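Workshop Tips: Building a Hand-Held Gripper Without Losing Your Mind

I've been building a hand-held gripper at the shared workshop on Mollel Street since December, and I've made pretty much every mistake there is to make. Noemí Zamudio, who has the bench next to mine, kept telling me to write them down so the next person can make new ones. So this is my list, in no real order!

Start with the joints, and I mean before you cut anything. My first set of arms pivoted straight on the bolts, plastic on thread, and after a couple of evenings of squeezing they had so much wobble that the jaws met at a slant. Press-fit bushings fixed it. Drill the hole a hair small, sneak up on it with a reamer, and push the bushing in with a bench vise and two scraps of wood (please don't use a hammer, I've bent two that way). If it goes in crooked, take it out and start over. You won't straighten it, you'll only make the hole oval.

Spacers matter more than I thought they would. You want the arm to swing freely and still have no side play, and that's a fussy little gap. I keep a bag of thin nylon washers and add one at a time until the arm drops slowly under its own weight. If it flops, add a washer. If it hangs there, take one out. Oh, and mark which way round each part goes while it's still on the bench – I had the whole thing apart one night and spent 45 minutes working out left from right.

Cable ties on the arms: snug, not tight. Leave enough slack in the wire that you can open the jaws all the way without anything tugging, then open them all the way ten more times and look again. Trim the tails with flush cutters. A tie cut with regular scissors leaves a sharp little edge, and my knuckles can tell you all about those.

Now for testing, which is the fun part. Don't test on wooden blocks! Everything can hold a wooden block. Go around the house and collect things that are soft, or floppy, or an annoying shape. Straps, key loops, a sock, a tube of hand cream. I got a lot further in one evening with a braided loop than I had in a week with blocks, and the best place to grab a thing like that is the stiff part, so practice coming in square to it. 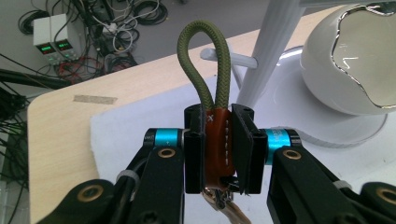

If your jaws are flat and hard like mine, sooner or later you'll want some grip on them. I've tried rubber bands (they roll), hot glue (peels off in one sad piece) and the foam side of a dish sponge, which was great for a day. What's working now is thin drawer liner stuck on with double-sided tape. It costs next to nothing and you can swap it in a minute. Wipe the jaw with rubbing alcohol first and let it dry, and the tape will stay put much longer.

A few words about the table. Masking tape is your best friend. I stick down a strip wherever I want an object to start, and then every try begins from the same spot. Write on the tape before you stick it, in pencil, and peel it up within a week or so or you'll be scraping gum off the wood with a plastic card. Something plain and white to work on is handy too, mostly for finding dropped screws. I must have dropped 300 of them by now.

For power, set the voltage and the current limit before you hook up anything that moves. Set the limit low and creep up. Ilse Willems taught me that one after I cooked a servo from Trungate, and I still remember the smell. Switch the output off when you change leads, every time, even when you're in a hurry – especially then. And please do something about your cables. I'm awful at this. Hook-and-loop straps, a label at both ends, and a weekly untangling with the radio on is the best system I've come up with, and I don't always manage the weekly part.

Thread locker: the blue kind, one tiny drop, metal on metal only. It can crack some plastics, so for screws that go into printed parts I use a nylon lock nut on the far side.

My current pair of arms has done 2,000 squeezes, with a tally in a notebook, and the only thing I've replaced is the drawer liner. Next up is a softer spring, because my thumb gets tired before the gripper does. If you've got a good source for small ones, leave a note in my cubby, second row, under the paint shelf.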